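# Buy the Fingers Before You Buy the Arm

Most of the budgets I get asked to look at for small automation projects have the same shape. One big line at the top for the arm, a second line for a stand or table, and then a line near the bottom called "accessories" or "misc." with a number in it that somebody picked to make the total come out even. I have signed off on budgets like that myself. I think they are upside down, and I think small food businesses in particular lose money because of it.

My own background is in bakery supply. I spent years selling racks, trays and conveyors before I moved to the planning side, and I now work with Norbert Gulyás at Trernilen, a firm that helps bakeries and kitchens put equipment plans together. Our clients are small. Mamidis, the one I will use here, has two shops and a central bakery, and the owner, Erzsébet Barta, wanted to know whether a robot arm could move finished pastries from a table into the baskets that go out to the shop counters.

It was a fair question. The job is dull, it starts at four in the morning, and it is hard to hire for. She had a quote from a dealer and wanted to know if the price was good. The price was fine. What the quote left out was almost everything that would decide whether the purchase made sense.

Start with the gripper. The quote had one set of standard fingers, listed at no charge, as if they came in the box with the screws. A pastry is soft, it has ridges, it flakes, and no two from the same tray are quite the same length. Fingers that hold a plastic bottle all day can leave marks in a glazed roll. You may need a different shape, a different surface, or a different material that is approved for touching food. That last part matters more than people expect, and it can rule out half of what a catalog offers. None of it is exotic, but each change costs money and takes weeks to arrive.

Then there is the basket. Bakeries like woven baskets because customers like them. They look right on a counter. They also have curved walls and rims that stand up in the way of a hand coming in at an angle, and they vary from one to the next. A plain, straight-sided tray is far easier to plan for. When I asked Erzsébet whether she could change the baskets, she said no, and she had good reasons. The counters at both shops had been built around them. So the baskets stayed, and the plan had to pay for that decision in extra setup time. I have no quarrel with it. My complaint is with plans where the decision gets made without anyone writing down a cost. 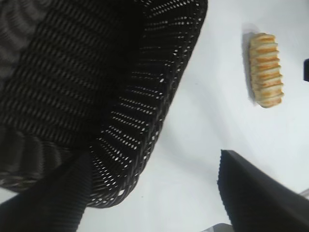
The advice I gave her was to rent first. Trernilen has an arrangement with Bikico, which rents arms by the month, and the rate we were quoted was $1,149 a month with the standard gripper included. Over three months that is real money for a bakery of her size. It is also a small part of what the full purchase would have cost, and it buys answers you can't get from a brochure. You find out how long cleaning takes. You find out whether the early shift will work next to the thing or walk around it. You find out which of your products it should never touch.

Dealers don't like this advice. The usual objection is that a rental period delays the benefit, and that a company which is serious should commit. I have heard it from people I respect. There is something to it for a large plant, where the product is uniform and there is an engineer on the payroll who has done this before. In a bakery with nobody on staff who has ever programmed anything, commitment mostly means that the first owner of every problem is the person who signed the check.

The second objection is better. It says that a rental trial is never a fair test, since people don't put the same effort into something they can send back. I have seen this happen. The cure is to put hours in the plan along with the dollars. Someone has to be given time each week to work with the machine, taken off other duties, and that time should be in the budget at that person's full hourly cost. If the owner won't put it there, she has learned something about whether the bakery is ready, and she has learned it cheaply.

We also wrote down spare parts. Replacement finger pads for the gripper we were looking at cost $207 a set, and Norbert's view is that you should budget them the way you budget oven mitts, as something that gets used up. I agree with him. If they last longer than planned, nobody will complain.

There is one place where he and I disagree. He would put a vision system in the first budget, on the grounds that pastries don't sit still in neat rows and that adding cameras later means doing much of the setup over again. I would leave it out until the trial shows it is needed. Sometimes a marked spot on the table and a little discipline on the early shift will get you a long way for the price of a roll of tape. He thinks I underestimate how tired people are at four in the morning. He may be right, and in the Mamidis plan we put the cameras in as a separate line, to be decided in July.

Service is the other line I would move up the page. The nearest technician for the arm Erzsébet was considering worked out of Illés, a dealer that covers a wide territory, and the contract promised a visit within two working days. Two days is fine if staff can go back to packing by hand. It is a serious problem if you let those hours go as soon as the arm was installed. Any plan that counts the labor savings from the first month should have to explain what happens on the morning the arm doesn't start.

So when an owner shows me a budget now, I ask to see it in a different order. First the products, with a note on which ones are fragile. Then whatever they go into, and whether that can change. Then the gripper and its spare parts, the staff hours, the cleaning, and the service contract. The arm goes at the bottom. By that point it is often clear which arm is needed, and sometimes it is a smaller one than the dealer had quoted.

Erzsébet signed the rental agreement and crossed out the purchase line for this year. She left the baskets exactly as they were.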